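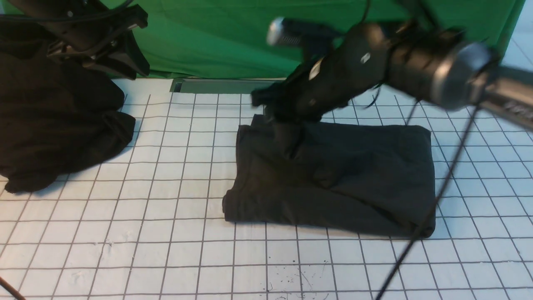

**Loso 43 as a second set: judder on 24p, and is eARC worth wiring for?**

**tmorrow_av** | Mar 2, 2022

Picked up a Loso 43 inch for the spare room in December. Fed by a Nanus streaming box over HDMI 2, sound through an old Drastudo two-channel amp on optical. Picture is fine on broadcast sports. On movies I get visible judder on slow pans, with all motion processing off. Box is set to 4K 60 Hz output.

Two questions:

1. Is the judder the panel or the box?
2. The amp has no HDMI. Is there any point replacing it with something that takes eARC if I only run two speakers?

---

**lmuriithi**

Box. If you lock the output at 60 Hz, 24 fps material gets 3:2 pulldown before the TV ever sees it. Frames alternate between two and three refreshes, and slow pans show it. On the Nanus go to Display > Match Content and turn on frame rate matching. Leave dynamic range matching alone until you have sorted the first problem.

Lilian

---

**gridleak**

Partly disagree. Most sets made in the last several years can detect 3:2 cadence in a 60 Hz signal and recover the 24. The Loso can too, but the option sits inside the motion menu, so when he switched "all motion processing off" he switched that off with it. Turn motion back to Custom, set both sliders to 0, and check that Film Mode says Auto.

---

**lmuriithi**

Cadence detection works until it doesn't. It drops lock on cuts, and anything with an overlay (subtitles rendered by the box, volume bar, clock) can throw it. Sending native 24 is cleaner. The cost is a black screen for a second or two when the box switches modes.

---

**gridleak**

On mine the handshake takes closer to five seconds and happens on every trailer in the menu. Some people will not live with that in a room other family members use.

---

**nboutros**

Both of you are right, depending on the app. I logged the output mode from the Info screen while going through the usual services. Two of the apps I use ignore the matching setting and send 60 whatever you do. For those, Film Mode is the only fix. So set both.

On question 2: for stereo, no. Optical carries two-channel PCM at 48 kHz and up to 96 kHz on most gear. eARC gets you lossless multichannel and more reliable lip sync correction. With two speakers the first is wasted.

Nabil Boutros

---

**tmorrow_av**

Turned on matching and set Film Mode to Auto. Pans are better on discs ripped to the server and on one of the streaming apps. No change on the other, which fits what Nabil says.

Lip sync: there is a small delay, voices behind the mouth. Is that the optical link or the amp?

---

**nboutros**

Neither, most likely. Check Digital Audio Out on the TV. If it is on Auto, the set may be decoding and then re-encoding to Dolby Digital for the optical port, which adds latency. Force PCM. Then set Audio Delay to 0. Mine shipped with a nonzero value.

---

**sfeir_owner**

I'd skip all of this and run the box straight to a stereo receiver with HDMI in. I use the Sfeir 705. TV only gets video, one remote, no ARC at all.

---

**gridleak**

The 705 is limited to 4K 60 at 4:2:0 on two of its three inputs, and it won't pass the Loso's VRR range if he ever adds a console. Also $364 used, last I looked, to replace an amp that works.

---

**sfeir_owner**

He didn't mention a console. Input 1 is full bandwidth. And CEC over that receiver has been more stable for me than ARC on any TV I've owned.

---

**lmuriithi**

That's a fair point on CEC. I would still change the free settings first.

---

**tmorrow_av**

PCM plus delay at 0 fixed the sync as far as I can tell by ear. Keeping the amp.

Remaining item: after a mode switch the TV sometimes falls back to internal speakers and I have to reselect Optical. Firmware is current. Anyone seen that?

---

**gridleak**

Yes. Turn off Auto Speaker Select, under General and not under Sound. You lose automatic headphone switching.

---

**tmorrow_av**

Found it, it's off now. Will run it through the weekend and post if it comes back.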